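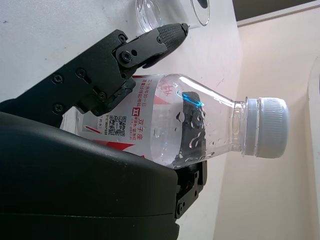

Vale a pena passar para um copo a água que já vem numa garrafa de plástico? Só quando há mesa, tempo e alguém disposto a lavar o copo depois.

A resposta é de quem gere as salas de reunião da Sturngate e prefere ficar sem nome. Recebeu-nos com pouca paciência para a moda de "servir bem a água". Em setembro, um fornecedor, a Adero, propôs-lhe trocar as garrafas individuais por copos e jarros. "Prometeram-me menos desperdício. Perguntei quantas garrafas ficavam a meio e ninguém sabia. Fui eu que contei."

Contou 2.278 garrafas abertas, das quais 2.063 voltaram com água dentro. O número impressiona, mas não a convence de que o copo resolva seja o que for. "Quem deixa meia garrafa também deixa meio copo. E o copo ainda gasta água a lavar."

Perguntámos-lhe pela mesa, que nas propostas comerciais aparece sempre composta. Encolheu os ombros. 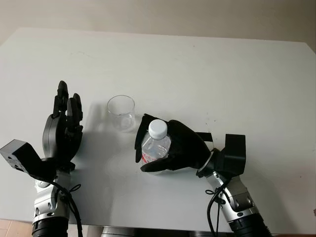 Copo baixo de vidro e garrafa de plástico sobre o tampo branco.

"Um copo liso, baixo, chega perfeitamente. A Haruna quis vender-me um de pé alto, para água! Numa mesa branca vê-se tudo, até a marca do fundo — e depois anda-se com o pano atrás." Desconfia também das bases de cortiça, que considera mais uma coisa para perder.

Concede que o copo tem uma vantagem: bebe-se mais devagar. Quanto ao sabor, não quer ouvir falar. Fez uma prova com 30 colegas, a mesma água na garrafa e no vidro, e 28 não notaram diferença. "Os outros dois disseram que notaram. Também dizem que distinguem o café."

E a decoração? A Plornilent, que lhe arranjou duas salas, defendia quadros e prateleiras junto à mesa. Ela recusou. 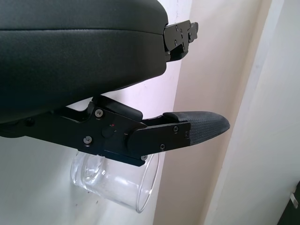
A parede bege, no tom que a entrevistada defende.

"Parede clara e acabou-se. As pessoas vêm para uma reunião, bebem água e vão-se embora." A proposta da Adero continua por assinar. Pediu-lhes contas com a lavagem incluída e ainda está à espera delas.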